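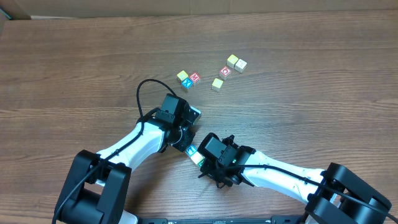 Stelalholm adds small cube sets and a wood worktop to its Casach table program

STELALHOLM, August - Stelalholm, a supplier of tabletop activity materials to schools and training rooms, has added two items to its Casach program: a set of small cubes for lining up, stacking and sorting exercises, and a brown wooden worktop on which to use them. Both are available to order from Wednesday.

The Casach cube set is intended for short, repeatable exercises in which pieces are placed side by side in a row, separated and placed again. Some of the cubes are supplied with a white letter or symbol on the top face. Faces are finished in light and muted tones, and replacement cubes can be ordered singly.

The worktop was developed with Brenier, a joinery firm that has made furniture for Stelalholm since the first Casach tables. It has a fine, straight grain that runs along the long side of the top. Brenier selects boards for even grain and rejects those with knots on the upper surface. The finish is an oil with a low sheen, applied in 2 coats and sanded by hand between them.

"Customers told us that small pieces slid too easily on the coated tops we sold before," said Liesl Fuchs, product manager for the Casach program. "We tried several finishes. The oiled one let a row of cubes stay straight when one piece was taken out of the middle, and it could be repaired on site. That settled the matter for us."

Stelalholm tested the finish in its own workshop over 8 weeks. Test tops went through 800 cycles of placing, sliding and lifting cubes, with wiping at the end of each working day. Marks left by cube edges were removed with a fine abrasive pad and one thin coat of oil. The company recommends the same procedure to customers and includes a care sheet with each top.

The worktop can be fitted to existing Casach underframes without drilling. Fixing plates are in the same position as on the coated version, and the screws from the old top may be reused if the threads are clean. Customers with underframes from the earlier Brenier series need an adapter plate, which is ordered separately. An upright back panel in a plain beige-brown is available for tables that stand in the middle of a room. The panel keeps pieces from falling off the rear edge and may be removed for cleaning.

Distribution is handled by Sadeghi, which will keep both items in stock at its central warehouse. Cube sets ship within two working days. Worktops are made to order and ship within 9 working days - longer for special sizes, which are quoted individually. Coated tops remain in the catalog until current stock is sold, and spare parts for them will continue to be supplied.

Price lists, care instructions and finish samples can be requested from the Stelalholm sales office or through Sadeghi. Orders for samples should state the underframe series, as shown on the label under the table.

Press contact: Liesl Fuchs, Stelalholm, Casach program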